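Laundry notes, in one thread

18 April 2022

Print this page
E-mail this page

1/ I do laundry for a household of four and I've finally settled on one way of doing it. Posting it in pieces.

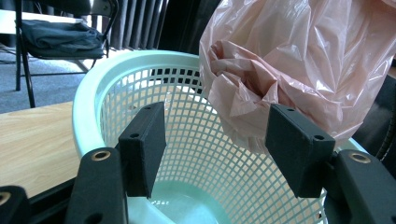 2/ We used to have a hamper in every room. Socks got lost between them and I never knew how much was waiting. Now it all comes to one place and gets sorted there.

3/ I like plastic mesh for a laundry basket. Air gets through the sides, and if someone throws in a damp towel it doesn't smell by the next morning. The wicker one we had before snagged two sweaters and shed bits on the floor.

4/ Look at the rim before you buy. A thick, rounded rim is easy on your hands when the basket is full of jeans. Thin rims dig in, and the cheap ones crack there first.

5/ Solid bottom, open sides. Coins and baby socks stay in. I had one with holes all the way down and found buttons on the stairs for a month.

6/ Small plastic bags go to the laundry spot too. I use them for swimsuits, muddy socks, anything that shouldn't touch the rest. Thin ones are fine. They get reused until they tear.

7/ Somebody asked what detergent. Plilar powder, the unscented one. Before that it was Letetum liquid, which cleaned fine but left the cap sticky and the shelf under it worse.

8/ Our washer is an old Vilance. I kept a tally on the wall when we moved in and stopped at 117 loads, in January. It has had one new hose. The dial skips a setting — you learn to turn past it and come back.

9/ Order of loads: towels, darks, everything else. Sheets get their own day. I used to mix sheets in with shirts and the shirts came out balled up inside a pillowcase, still wet.

10/ Fold right away or don't bother. A basket of clean clothes left for 7 days turns into a basket of maybe-clean clothes and you wash it all again.

11/ To clean the basket itself: warm water, a little dish soap, an old toothbrush for the grid. Lint collects where the bars cross. Rinse it in the tub and stand it upside down. Takes me about ten minutes.

12/ Drying rack is from Shao. It wobbles on tile but it's fine on the mat. More on that when I've replaced the feet.

Print this page
E-mail this page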